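4. Planning the purchase

4.1 Scope of the budget

The equipment plan covers one manipulation cell for the Kekness programme, from the first request for quotations to the end of the first year of use. Building work, staff salaries and the cost of computing held centrally by the institute are excluded. Everything else that has to be bought, leased or replaced before the cell can be used falls within the plan, including items which a purchasing office would usually class as consumables.

Earlier plans at the institute treated the arm as the purchase and everything else as a single line for accessories. In the plan preceding this one, that line was exhausted before the cell had been commissioned, and the remaining orders were charged to the general fund. Section 3 set out the effect of this on the December accounts. The present plan therefore separates five headings: the arm and its controller; the end effector; mounting, guarding and cabling; task objects and furniture; and service, spares and training. A sixth amount, held as contingency, is not assigned to any heading at the outset.

The headings differ in how firmly they can be priced. A supplier will hold the price of an arm for a fixed period and will state in writing what is delivered with it. Mounting and cabling can be priced only after the position of the cell is known, and task objects only after the tasks have been agreed. The order in which decisions are taken thus has a direct bearing on the accuracy of the total, and the plan was arranged so that the tasks were fixed before any quotation was accepted.

4.2 Quotations

Quotations were requested from 3 suppliers, Marnex, Vindarik and Frota. Each was sent the same written requirement, prepared by Jussara Assunção, and each was asked to price the five headings separately. The closing date for replies was 3/1/24.

The replies were not directly comparable. Marnex priced the arm and controller as one item and offered the end effector as an option. Vindarik included an end effector in the base price but excluded the fingers, which were to be ordered once the task objects had been chosen. Frota gave a single figure for the full cell and supplied a breakdown only on request. The breakdown showed that delivery and installation had been placed under service, which made the service heading appear high and the arm heading low.

Before any comparison was made, the quotations were rewritten to a common form. Items missing from a quotation were entered at the highest price given by either of the other suppliers. This rule is severe on an incomplete reply, and it was announced to the suppliers in the original request. Discounts that depended on a second order were disregarded, as the programme had no authority to commit to one. Training was entered at the price of a single course on site, whether or not the supplier preferred to deliver it elsewhere.

The three rewritten quotations lay closer together than the originals. The largest remaining difference was in service terms. Marnex offered repair by return to the factory, with no loan unit. Vindarik offered a loan arm for the period of repair at an annual charge. Frota offered a visit by an engineer, without a stated limit on the time taken to attend. An interruption to the cell means that staff assigned to it have no alternative duties on the programme, and the loan unit was judged to be worth its charge.

4.3 Lease or purchase

Leasing was examined for the arm and controller only. The other headings contain items that are either fixed to the building or worn out by use, and no supplier was willing to lease them. The lease periods on offer were longer than the funded period of the programme, and the charge for ending a lease early removed most of the advantage of spreading the payments.

Outright purchase has the further merit that the arm passes to the institute's equipment pool when the programme ends. The pool charges an internal rate to later users, and part of that income may be returned to the department which made the purchase. No value was placed on this possible income in the budget. It depends on demand that cannot be shown in advance, and the finance office does not accept it as an offset.

4.4 End effectors

The choice of end effector was the point at which the budget was most sensitive to the tasks. A parallel gripper is simple to maintain and can be fitted with fingers of different shapes, which are inexpensive in comparison with the gripper itself. A hand with several jointed fingers would handle a greater variety of objects, but its price in all three quotations exceeded the sum available under the heading, and the maintenance terms were less favourable.

A parallel gripper was therefore specified, together with a reserve for finger extensions. It is recommended that this reserve be kept apart from general spares. Fingers are changed when the work changes, whereas spares are drawn upon when something fails, and a joint line conceals which of the two is being spent. Where a finger is made in the institute's own workshop, the hours should be charged to the same reserve so that the cost of a change in task can be traced.

4.5 Task objects and furniture

Task objects are the least costly heading per item and the one most often left out of an equipment plan. In the present plan the allowance for the first set was 300 in the institute's accounting unit, with a review at the end of the first quarter. The allowance covers packaged goods, display cases, small boxes and kitchen articles of the kind sold in ordinary shops, as well as the table surface and any screens used to close off the background.

Two matters deserve attention. The first is replacement. Printed cartons crease at the corners and clear covers become scratched, and an object that has changed in appearance may no longer serve the purpose for which it was chosen. Duplicates should be bought with the first order, from the same batch where possible, as manufacturers alter their packaging without notice. The second is purchasing procedure. Many shop goods cannot be obtained through the institute's contracted suppliers, and a purchasing card must be issued to a named member of staff before the work begins. The approval of the card took longer than the approval of the arm.

Figure 1 shows the work at hand. The gripper has a light grey L-shaped finger extension and is held at the back of a clear display case, close to a small white block which stands on the red pad inside. A steel gooseneck kettle and a carton of strawberry Oreo biscuits are on the same table, and a folding divider of woven panels stands behind. Nearly everything visible apart from the arm and its fittings belongs under the fourth heading.

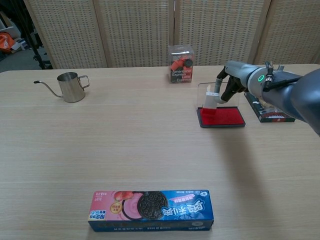

Figure 1. Robotic arm with parallel gripper at a display case, with further task objects on the table.

4.6 Contingency and timing of payments

A contingency of 10 per cent was applied to the total of the five headings. A separate rate for each heading was considered and set aside. Although the uncertainty is plainly greater for mounting than for the arm, a single rate is easier to defend at audit and allows the whole amount to be moved to the place where it is needed. Release of the contingency requires a short written case stating the item, the price and the reason it was not foreseen. An increase in the price of an item already listed is not by itself accepted as a reason.

Payments were scheduled against delivery and acceptance. The final 5 per cent of the arm price is withheld until the acceptance test has been signed. For the end effector the test is carried out with the task objects themselves, and it follows that the first set of objects must be on site before the arm is delivered. In the earlier plan the order was reversed. The supplier's engineer attended, no agreed objects were available, and a second visit had to be paid for.

Suppliers should be told of the acceptance procedure at the time of the request. One of the three asked for the withheld sum to be reduced and for the test to be limited to the movements described in its own handbook. This was declined. The handbook test remains useful as a check on transport damage and is carried out first, but it does not show whether the gripper and fingers as delivered are suited to the tasks for which the money was granted.

4.7 Recurrent costs

The budget for the first year includes the annual charge for the loan arm, one training course, replacement of fingers and cable covers, and the renewal of task objects. It does not include an amount for moving the cell. Should the room be reassigned, the mounting and guarding would have to be surveyed again and in part bought again, and the cost would fall under a heading that has no recurrent provision. The department has been asked to confirm the use of the room for the full funded period before the order is placed.

Recurrent costs for later years are given in Section 5, together with the assumptions made on price increases and the treatment of the arm on its transfer to the equipment pool.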